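Emavel Releases Its Good Practice Guide for Tabletop Robot Cells

TOLEDO, 21/07/2020. Hi, it's Wilma Jansen from Emavel, and I get to write this one myself because I've been nagging everybody in the building about it since January. Our good practice guide for small robot cells is out, it's free, and you can have it today!

If you run one or two arms at a table (pick it up, put it down, start over), you already know the big safety standards weren't written with your kind of table in mind. They matter, we follow them, and please don't read our guide in place of them. But they won't tell you how the table should look before the first run of the morning, or what to write down when somebody swaps a fingertip. We kept answering those questions over the phone, so Settimio Santoro and I started typing up the answers, and then we had a document that wouldn't stop growing. We called it Flellano, after a long evening and a short list of names.

The first chapter is about the start position. Fingers closed, clear of the surface, over a bare spot on the table, and nobody's hands past the edge. It's a dull chapter and I love it. We went back through 2685 logged runs from our own benches while we were writing, and the start position was the thing our operators described most differently from one another, so that's where we spent the most ink.
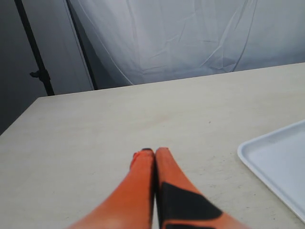
The second chapter covers the table itself, and this is where Settimio and I argued the most. He wanted every mark wiped off before every session. I wanted people to get some work done. What we settled on is a cleaning check at the start of the day and another after any spill, with a line in the log for each. Trays get a home position and stay there until the task says otherwise. Backdrops, if you use one, get hung so they stay behind the far edge of the table, and stands go where an elbow won't find them (mine did, twice).

Then we get to objects, the fun part. Our rule is that anything with liquid in it has to be capped before an arm comes near it, and the cap gets checked by hand. Bottles stand upright, on the table, with room on both sides for the fingers to come in. If two arms share a table, the guide asks you to name which one moves first and write it on the task sheet. Plenty of teams keep that in their heads, and we did too for a long while!

There's also a speed and force chapter, with blank tables you fill in for your own machine. We left our numbers out on purpose. Your arm isn't our arm, and I'd hate for somebody to copy a setting off a page and skip the risk assessment.
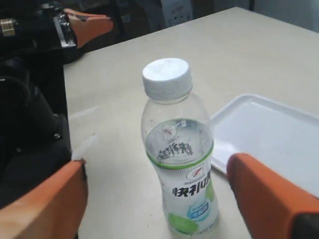 A capped drink bottle standing between the gripper fingers, with a white tray alongside.

"I wanted a guide you could read with a sandwich in the other hand," says Settimio Santoro, who wrote the chapters on objects and record keeping. "If a new operator can't find the answer before the coffee's done, we wrote it wrong."

The team at Irkia tested the draft for us and sent back 278 comments, which stung a little and made the thing so much better. The stop procedure got rewritten from top to bottom thanks to them. It now says who calls the stop, who resets, and that these should be two different people whenever you have two people.

We've printed 500 copies for anyone who likes paper on the bench (I do), and the digital version can be downloaded and copied as much as you want. Change it, cross things out, add your own pages. We only ask that you mark your changes so the next reader knows which parts are yours.

A second edition is already on my desk in the form of sticky notes. I'd like more in it on shift handovers and on worn fingertips, so if you have a checklist you're happy with, send it over and we'll credit you.

To get the guide, or to tell us what we missed, ask for Wilma or Settimio at the Emavel office in Toledo.

Last updated: same day as release, contact details corrected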